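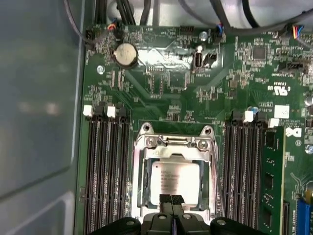

Flurna Bench Board and Case

A full-size workstation base to build on, with the processor already in its socket

I've been selling refurbished boards for 7 years and this is still the one I get most excited about. The Flurna comes as a green server-style motherboard fitted in a gray metal case, with memory slots on both sides of the socket, so you can start small and keep adding. The processor is an Intel Xeon, held down by a proper metal retention frame with levers (so much nicer to work with than the flimsy clips on some older boards!).

What I love most is how readable the board is. The coin-cell battery sits out in the open, next to a clear BATTERY1 label, and the DEBUG and P_DISP headers are named right beside the pins. If you've ever hunted for a header with a flashlight in your teeth, you'll know why that makes me happy.

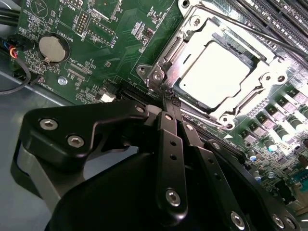
Memory is not included. Fill the slots in the order given on the card in the box, and press each stick until the latch closes. New thermal paste goes on before the cooler, a small dab in the middle of the processor.

For cooling, look for a big finned aluminum heatsink. They're heavy, so lay the case flat while you fit one, and tighten the screws a little at a time, going corner to corner. 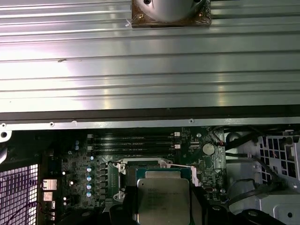

Fits well with the Treloar power supply and the Drumgate drive tray, both sold separately. The Treloar gives you 900 watts, plenty for a graphics card and a stack of drives.

Item number: 914
Warranty: 2 years, parts and labor
Pickup: from our Grukthorpe shop, mornings until noon
Shipping: double boxed, no extra charge

Questions about memory or drives? Write to Romana Charvát at the parts desk and include your item number.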